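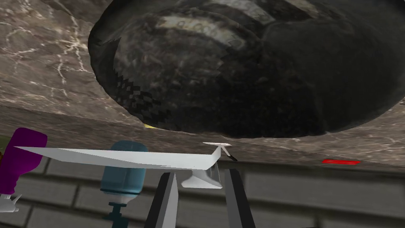
A rendered basin in a brown marble-look surface, July 19, 2018

So Anero is buying Tatby! I saw the news over breakfast and nearly dropped my toast. I've been typing my notes into Tatby for years, it's the first thing I put on any new phone, and now it belongs to a company I mostly know for invoices and calendar software.

The post from Mahfuz Debnath (he started Tatby with two friends from college) says the app stays free and the whole team of 11 is moving over. Good for them, really. They've earned a payday. But I've been through this before – remember Istusis? Lovely little photo app, bought up, and by September of the same year it was a login page and then nothing at all.

Anyway, I exported everything tonight just in case. 318 notes! Most of them are grocery lists and half a novel I gave up on, but they're mine and I want them. It took two tries, and the second one lost my folders, so check yours before you delete anything.

My sister swears by Seneviratne and keeps telling me to switch. I might give it a go this weekend, though I can't stand the font.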